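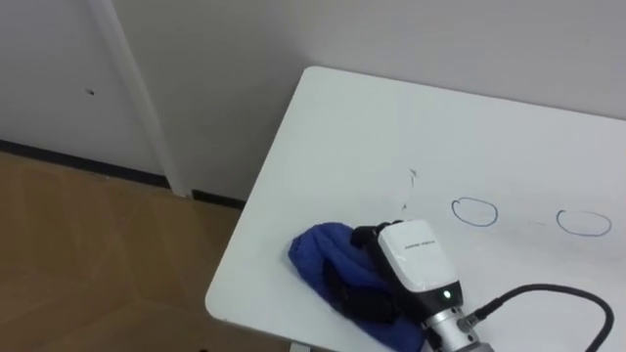 The arm had wiped the same table 2000 times before it stopped letting go.

The night log at Plevivix gave it one line. Cycle 3104, grip closed, release not confirmed. The technician read it standing up, with her coat still on, and went down the hall to look.

The arm held a blue cloth against the table. Its light was green. Green meant ready, and as far as the controller knew, it was. The open command had gone out 4 times and been answered each time. The fingers had stayed where they were.

She did not reach for the cloth. A man at the Flulura plant had done that in November, with a rag and a green light just like this one, and he had lost the use of two fingers. She had read the report twice. It said the arm had been waiting for a command and got it late.

She pressed the stop, cut the power at the wall and hung her tag on the switch. Then she waited out the five minutes on the card, and looked at the marker ovals on the white tabletop. They had been meant to be wiped off.

When the time was up she turned the release screw by hand. It was stiff for half a turn and then it moved. She pulled the cloth free. A thread had wound itself into the finger joint, and she drew it out with tweezers and put it in a bag.

In the log she wrote: thread in joint, light not to be trusted. She left the tag on and went to find some coffee.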